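Everything in Its Own Small Box

Melaniia Hrynyshyn answered the door with a roll of tape around her wrist like a bracelet and told me the kettle was already on. I had come to talk about Takstead, the little packing service she started in April with her old neighbor Branwen Price, and I think I had pictured something with a loading dock. It is a single room at the end of a hallway, with good light until 4 in the afternoon, and we ended up sitting in it for most of the day.

What they do is easy to explain and, Melaniia says, surprisingly hard to do well. People who are moving to a smaller place, or sending a son or daughter off to a first apartment, bring in the odds and ends that never seem to fit anywhere. Tea, sewing things, spare pillowcases, all those little packets that collect in a kitchen drawer. She and Branwen sort them, find a container that suits them, and send them home again ready to go straight onto a shelf.

"Big things are easy," she told me. "A sofa is a sofa, you know where it goes. But give me 200 little packets and I have to sit down and think for a minute."

She learned the work from her mother, who kept a shop called Bondarchuk and could not stand to see anything lying flat that could be standing up. Melaniia still packs that way. Small flat things go on their edges, front to back, like cards in a recipe box, and she likes them snug enough that they hold each other up.

"If they lie in a heap, you only ever use the top one," she said. "My mother used to say the bottom of the heap was where tea went to retire. Stand them up and you can run your finger along the whole row and take whichever one you like."

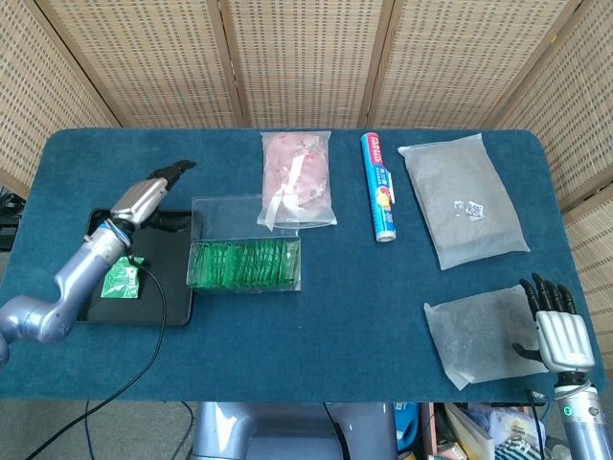

Green sachets standing on edge in their clear box, with the blue felt table beneath and the woven divider behind.

The table covering was Branwen's idea. They began on a bare surface, and she found that it made everything slide and clatter, so she bought a length of felt and was so pleased with it that she telephoned Melaniia at breakfast time to tell her. The folding divider came later, from a cousin who was clearing out a spare room, and Branwen carried it up the stairs by herself, which she mentioned to me twice.

"I wanted it to feel like a corner of somebody's home," Branwen said, when she came in with the cups. "You're handling people's belongings, after all. I like having that weave to look at when I lift my head. It's restful – and it hides the shelves, which are not restful at all!"

Both of them are fond of clear containers, and they will talk about them for as long as you let them. Melaniia paid 90 dollars for their first batch and fretted over it for a week. Now she would not go back to cardboard for anything that lives in a kitchen. Cloth things go into clear bags whenever she can manage it, so that you can tell the pink pillowcase from the white one without unfolding either of them.

I asked whether they ever disagree. They looked at each other and laughed.

"Labels," said Branwen. "I would label a spoon."

"She would," said Melaniia. "I say if you can see what it is, leave it be. So we label the lids and not the sides, and we're both a little unhappy."

They have 40 regular customers now, most of whom heard about them from a friend, and there is talk of taking the room next door once the lease comes up. Melaniia is in no hurry. She poured me another cup and went to look for a bag the right size for a tablecloth someone had dropped off that morning, and Branwen called after her to try the second drawer.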